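Arnadik is a fantasy drama film set in the hill village of Dikalton in 1545. It follows a bell-ringer's daughter who finds that every toll of the church bell gives one villager back a lost memory – and takes one from her.

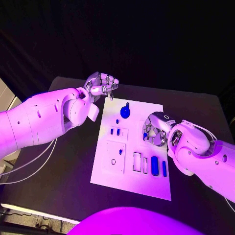
The film runs for 104 minutes and was made by Ledari, a small studio known until then for its lively shorts. Shooting took five weeks in September, with 316 villagers as extras, and their singing in the harvest sequence is a joy to hear.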